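Workroom Inspection Checklist – Tables, Small Items and Surroundings
Site: Gidthorpe, ground floor, Mridha room
Form 686
Date of inspection: 23 Jun 2021
Previous inspection: February

Result codes: S = satisfactory. A = action needed. M = monitor, recheck at next inspection. N/A = not applicable.

Comments are entered for every A and M. Comments on S items are optional. Items closed since February are marked as closed and will be dropped from the next issue of the form.

1. ACCESS AND FLOOR

1.1 Door opens fully and closes without assistance – S
1.2 Walkway between door and window at least 800 mm clear – S
Measured at the narrowest point, beside the filing cabinet. The cabinet has been moved back against the wall. February action closed.
1.3 Floor free of trailing cords in walkway – A
One extension cord crosses the walkway near the door. Reroute along the baseboard or fit a floor cover. A rug laid over the cord will not be accepted.
1.4 Floor covering flat, no lifted edges – M
Slight lift at the door strip. Not yet a trip point.
1.5 Waste containers emptied and out of the walkway – S

2. LIGHTING AND AIR

2.1 All ceiling lights working – A
One tube flickers on start, window side. Replace.
2.2 Lighting adequate for reading small print at table height – S
Checked with the tube in 2.1 switched off as well as on.
2.3 Window opens and latches – S
2.4 Air conditioning filter clean – M
Light dust. Last cleaning date missing from the log sheet. Whoever cleans the filter signs the sheet the same day.
2.5 Room temperature at time of inspection – S
Read at 29 °C with the unit off, door closed. Fell to an acceptable level once the unit was running. Occupants should switch the unit on before a session starts and leave the setting alone after that.

3. ELECTRICAL

3.1 Wall outlets firm, plates not cracked – S
3.2 No power strip plugged into another power strip – S
3.3 Plugs and cords free of visible damage – S
3.4 Test labels present on portable equipment – A
Label missing on the desk lamp. Lamp withdrawn until tested.
3.5 Circuit breaker panel accessible and marked – S

4. TABLES

4.1 Table stable under hand load at each corner – S
4.2 Tabletop free of splinters, chips and raised edges – S
Run a cloth over the wood in both directions. Snagging is recorded as A even where no defect can be seen.
4.3 Seams level – M
Seam can be felt with a fingernail. No step at present. Keep liquids off it and recheck.
4.4 Surface free of adhesive residue – A
Tape residue found near one corner. Remove with a plastic scraper and a damp cloth. Do not use a metal blade on the wood.
4.5 No liquids standing on the table – S
4.6 Fasteners under the table tight – S
Two bolts retightened during the inspection.

5. LOOSE ITEMS ON THE TABLE

5.1 Small items held in a dish or tray – S
The pink dishware is accepted as a holding tray. It is not to go back into food use. The Nornine kitchen list has been corrected to match, since the February version still had it under tableware.
5.2 Dish or tray free of cracks and sharp rims – S
5.3 Dish or tray kept away from the table edge – M
Position varies with use. The rule is a hand's width from the edge. The same applies to the tape.
5.4 Cards stored flat, none bent or broken – S
Plastic cards that snap leave a sharp edge. Discard any card with a split corner.
5.5 Remote controls returned after use – S
5.6 Battery compartments closed, no leakage – S
White remote opened and checked. Contacts clean. Batteries are changed in pairs, never mixed old and new.
5.7 Tape stored without exposed cutting blade – S
Packing tape is kept as a bare roll. The dispenser with the serrated blade lives in the drawer, with its guard on.
5.8 Free end of tape folded under – A
A loose end sticks to the wood and is the likely source of 4.4. Fold over the last bit of tape after each use so that it can be lifted without scraping.
5.9 No knives or open scissors left out at end of session – S

6. HOUSEKEEPING

6.1 Cleaning cloths and scraper available – S
6.2 Spare batteries in original packaging, used ones in the marked box – A
Used cells found loose in the drawer with new ones. Separate them. Tape over the terminals of any 9 V block before it goes in the box.
6.3 First aid kit sealed and in date – S
6.4 Fire extinguisher unobstructed, inspection tag current – S
6.5 Emergency exit plan posted – M
Posted, but the sheet is faded. Reprint before the next inspection.

PHOTO RECORD, SECTIONS 4 AND 5

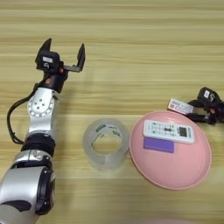 Wood tabletop, clear packing tape and pink dishware. 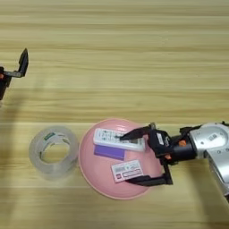 Regula Bühler
Safety and Facilities Inspector, Prorier

Notes to the photo record

The white remote lies on the pink dish in the first photo. The second has cards in it, one of them purple, and the second white card has a red border. Either use is fine under 5.1, but please do not stack the remote on top of the cards. The keys get pressed and the unit changes its setting.

The seam in 4.3 is the faint straight line across the lower middle of the table in the second photo.

Actions and deadlines

1.3, 3.4 and 6.2 – within 2 working days.
2.1, 4.4 and 5.8 – within two weeks. Do 5.8 first, or 4.4 will have to be done again.
All M items – next scheduled inspection, no interim report needed unless the condition gets worse.

Send confirmation of closed actions by e-mail with the item number in the subject line. For 2.1, include the date the tube was replaced. For 3.4, send a photo of the new label in which the date can be read – the last one was out of focus and had to be repeated.

Changes to this form

Item 5.4 is new. Item 5.7 was formerly part of 5.9 and has been split off, as the two were being answered together. The old question on chair casters has been removed for Mridha and stays on the form for the upstairs rooms.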